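Velus Practice Desk – Set-Up Guide
Section 3: Your First Practice Account

Welcome to the fun part! By now you have installed Velus and picked a password. In this section you'll open a practice account, set up a chart, and place your first practice trade in the currency market. No real money moves at any point in Section 3, so feel free to click on everything.

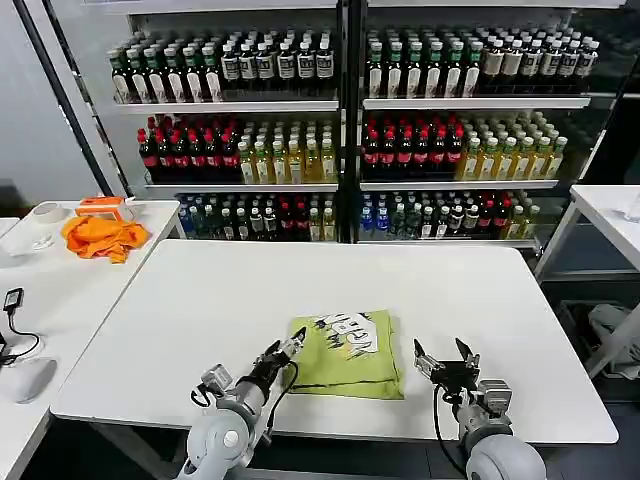
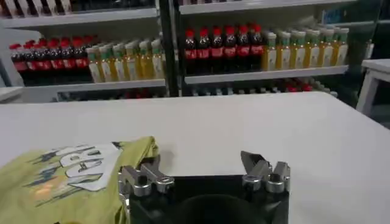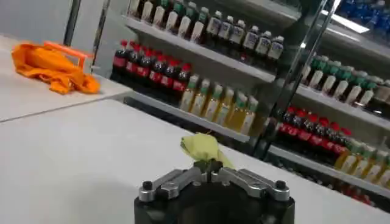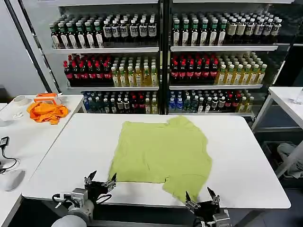

Min-kyu Shin wrote to us that the step he wished he had read twice was the one on position size (3.3 below). He had opened his first practice trade at the largest size the ticket would allow, watched the balance swing all over the place, and learned very little from it. Once he reset the account and went down to the smallest size, he could finally see what each price move was doing.

Great advice, and we've expanded 3.3 with him in mind.

3.1 Open the practice account

1. Start Velus and choose Accounts from the left menu.
2. Click New, then Practice.
3. Choose your home currency. You can't change it later without opening a new account, so pick the one you think in.
4. Type a starting balance. Go for an amount you might really set aside someday. A giant pretend balance is a blast for an afternoon, but it hides your mistakes.
5. Name the account and click Save.

The account shows up in the list with a blue tag reading PRACTICE. Look for that tag every time you open the program.

Caution: If you also hold a live account with Drornside or another broker and have linked it to Velus, both accounts sit in the same list. Check the tag before you send an order. The live tag is red.

3.2 Set up your first chart

1. Click Charts, then Add Chart.
2. In the search box, type the currency pair you want to follow. EUR/USD is a friendly place to start, and there is plenty written about it.
3. Set the time frame to one hour. Each bar on the chart now covers one hour of prices.
4. Right-click the chart and choose Add Average.
5. Enter 200 in the Periods box and click OK. A smooth line appears across the chart.
6. Add a second average and enter 9. This one hugs the price much more closely.
7. Give the two lines different colors (click the small square next to each name).
8. Save the layout under any name you like.

Now spend a little time just scrolling back! It's amazing how much you start to notice once the two lines are up: long stretches where the price stays on one side of the slow line, then messy patches where it crosses back and forth and goes nowhere in particular. Neither line tells you what comes next. They are a way of tidying up what has already happened.

Note: If the slow line is missing or starts partway across, the chart hasn't loaded enough bars. Hold the left arrow key until more history comes in.

3.3 Choose a position size

This setting matters more than anything else in the section, so take it slowly.

1. Click Tools, then Size Helper.
2. Enter the most you are willing to lose on this one trade, in your home currency. For your first try, enter 10.
3. Enter the distance to your stop, in pips. A pip is the small standard step in which currency prices are usually quoted.
4. Click Work It Out. The helper fills in a size.
5. Click Send to Ticket.

Try changing the stop distance and watch the size change with it. A stop farther away gives you a smaller position, and a closer stop gives you a larger one, while the amount you stand to lose stays the same. Play with this until it feels natural – it's a lovely little "aha" moment.

Caution: A stop order is no guarantee. In a fast market, or when prices jump over a weekend, the trade may close at a worse price than the one you set. Practice accounts in Velus copy this by default. Please leave that option on.

3.4 Place the practice trade

1. Check for the blue PRACTICE tag at the top of the ticket.
2. Choose Buy if you expect the first currency in the pair to rise against the second, or Sell if you expect it to fall.
3. Confirm that the size matches the one from the Size Helper.
4. Fill in the Stop box. The ticket won't go through while it is blank.
5. Fill in the Target box, or leave it empty if you want to close the trade by hand.
6. Click Review, read the summary line out loud (really, do it), and click Place.

Your trade now appears under Open, with its gain or loss changing as the price moves. The first figure you see will nearly always be a small loss. This is the spread, the gap between the buying and selling price, and it is a normal cost of trading.

3.5 Write it down

1. When the trade closes, click it under History.
2. Choose Add Note.
3. Write why you got in, why you got out, and how you felt while it was open.
4. Click Save.

Notes can be as short as you like. "Got bored and closed it" is a perfectly good note, and a very useful one to find again in February.

To start over with a clean balance, go to Accounts, select the practice account, and click Reset. Your notes are kept. Trades still open are closed at the current price.

If you are taking the Stelbridge evening class, your instructor may ask for a copy of your notes. Use History, then Export, and choose the plain text option.

Continue to Section 4: Reading the Account Statement.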